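Do rec league MVP votes have to be unanimous?

Đạt Bùi

Hi all, I run the stats for a mixed basketball league in the suburbs (the Vuvlow Cup, if anyone's played in it!) and we've got our awards coming up in May. Our best guard got 100 first-place votes out of 128, which is heaps, but one captain reckons an MVP has to be unanimous or it goes to a second ballot. I've never heard of that. Have I missed a rule somewhere?
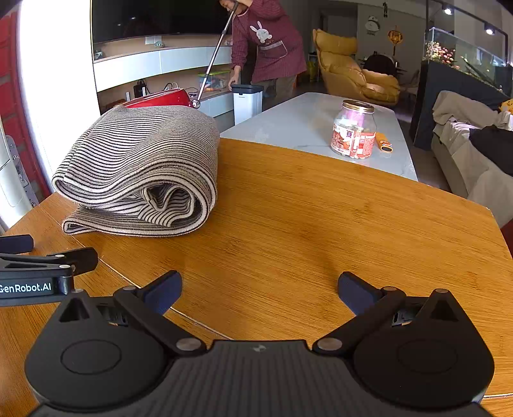 Amparo Moya

Nah, most votes wins unless your own by-laws say otherwise. Check those first. Our comp does a points ballot (five for first, three for second, one for third) and we've had a unanimous winner once in all the years I've played, and she was ridiculous, she averaged a double-double with a crook ankle. I'd also stop people voting for their own teammates.

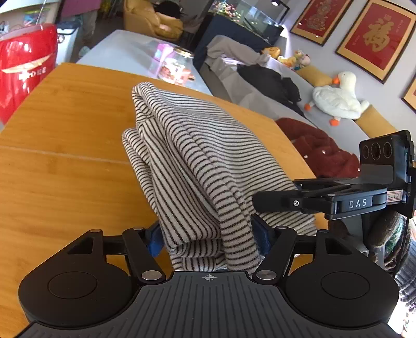
We brought that in after a season where every team favoured its own centre and the whole thing ended in a tie. Much better now, although the arguments at the pub haven't got any shorter.

Bảo Chu

just give it to him mate

Related
Best free app for scoring basketball at home games
How do you pick a most improved player?
Can a fill-in player win a season award?
Tie-breakers for finals spots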